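Search posts
Search

Trying the Verkix hand-held gripper against our old Prastetti one this week. The Verkix page says it "handles any fabric." Sure it does. Thread.

Price first, as that's what everyone asks. Verkix is 700, Prastetti was 129 secondhand. So I expect a lot more than nicer plates.

Towels: both fine. Towels are a terrible test and every demo uses them. T-shirts: both fine if you come in from the side. Skipping those.

Denim is where I start believing or not believing. Hem of a pair of jeans, on a made-up-badly bed, blanket underneath.
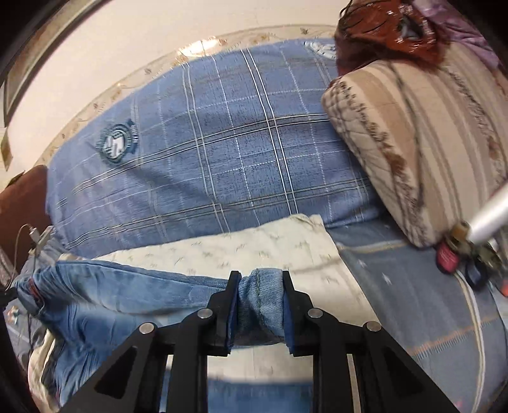
Black fingers on the hem, seam in the pinch.

Barış Coşkun asks if it beats the Prastetti on this. On seams, yes, 3 misses against almost every try. On flat denim I can't tell them apart, and I did try.

What I don't like: 2 parallel fingers still want a fold to grab. Give it a smooth blanket and you end up pushing fabric around. Same complaint I had in March last year with a different brand.

Melahat Özkan thinks softer pads would fix that. Maybe. I'll believe it when I see it on a fitted sheet.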